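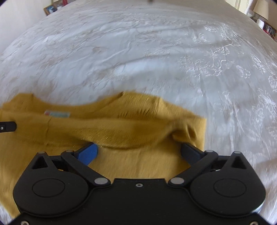 Knitwear folding: flat surface, bed height

Gallery page 4, Matheson household storage notes
Text: Morven MacLeish
Measurements: Kenneth Strachan
Last revised 21 August 2026

This page covers pullovers and other knits folded on a made bed. Woven shirts, trousers and bedding have their own pages. The method is the one used for the Tadthorpe house, where knits are kept flat in drawers all year and nothing heavier than a cotton tee goes on a hanger.

The bed is used as the work surface when the table is too small to take a garment with both sleeves out. It has drawbacks. A mattress gives under the hand, so creases cannot be pressed as sharply as on a table, and a thick cover adds to the effect. For knits this matters less than it does for shirts, as a hard crease is not wanted anyway.

Mustard-yellow knit on a pale silvery bedspread. Fine ribbed or knitted texture, scooped neckline on the far side, small label inside the neck toward the left.
Note the long horizontal fold in front of the neckline, with a sagging lower edge, and the bunched loop at the right end. Both count as loose fabric under the terms below.

Terms used on this page

Body: the front and back panels together, without sleeves.
Neck end: the end with the neckline. Hem end: the other one.
Loose fabric: any part that stands up from the layer under it. A loop, a sag or a ridge all count. A rib pattern does not.
Packet: the finished fold, ready for the drawer.
Spine: the folded edge of the packet that faces up when it is filed on edge.

Surface

Pull the cover tight from the foot of the bed before starting. A quilted cover is fine for heavy knits but hides small wrinkles under thin ones. Light-colored covers show dark lint and dark covers show everything else – we have tried both and prefer light. Move pillows off. Leave at least 50 cm of clear cover on each side of the garment.

Dark wool should not be folded on the pale spread straight after it has been brushed. Brush over the tub.

Laying out

Lay the garment down with the neck end away from you. Hold it by the shoulder seams and let the hem touch first, then lower the rest. Dropping it from the middle leaves a roll of fabric across the chest that has to be worked out by hand.

Find the two shoulder corners and set them level with each other. If one sits higher, the body is twisted. Lift the hem end and set it down again; do not drag it, as ribbed knits stretch sideways under a drag and take a while to recover.

Smooth from the center out with the flat of the hand. Two passes are enough. Loose fabric near an armhole is usually the sleeve folded back under the body. Reach under and draw it out by the cuff.

A scooped neckline will not lie in a straight line and should not be made to. Leave the curve alone and line up from the shoulders.

Folding, standard packet

1. Bring one side in to the middle of the body. Lay the sleeve back down along the fold.
2. Repeat with the other side. The two edges should meet or overlap slightly. A gap gives a packet that is thin in the middle and will not stand.
3. Fold the hem end up, stopping short of the neckline.
4. Fold once more. Turn the packet over and check the spine.

For a chunky knit, skip step 4 and store flat.

Sleeveless knits follow the same steps without the sleeve. Narrow ones can go straight to step 3.

Common faults

Sagging front fold. The lower edge of a fold hangs past the layer beneath it. Open that fold only and lay it again; there is no need to start over.

Bunched end. One end of the garment arches up with a hollow under it. Flatten from the hollow outward. If puckers stay beside it, check the side seam for a pulled thread.

Leaning packet. Steps 1 and 2 were uneven. The packet can be used at the back of a full drawer but will tip in a half-empty one.

Label showing. Cosmetic. Some people file with the label outward on purpose so the size can be read. We don't.

Drawer fit

The Laltton drawer used for knits has an inside depth of 252 mm. A standard packet of thin knitwear filed on edge clears this easily. Thick ribbed pieces come close when folded to step 4, which is the other argument for storing them flat.

Kenneth measured clearance with a 200 mm steel rule stood on the drawer base. Any packet taller than the rule goes in the lower drawer. It is a crude test but it takes no time and has not let a drawer jam since May.

Vekix fabric dividers were fitted in the upper drawer and later removed from the left half. They hold thin packets well. With wool they catch on the surface and pull it, mainly where the stitched binding has started to fray. The right half still has them and holds cotton knits only.

Paper liners are plain and unscented. They are changed when marked.

Seasonal notes

Knits going into a box for the summer are folded to step 3 only and stacked heavy to light. Refold on a different line when they come out. Old fold lines in cotton relax on their own in a day or so; in acrylic they may need steam held well off the surface.

Check elbows and underarms before boxing. Small holes get a loop of contrasting thread as a marker and go in the mending bag, which hangs inside the closet door.

Changes to this page

Added the term "loose fabric" in place of three separate words used before.
Removed the section on rolling. It has moved to the travel page.
Corrected step 2, which used to say the edges must not overlap.

Next page: cardigans, buttoned and zipped
Previous page: tees and undershirts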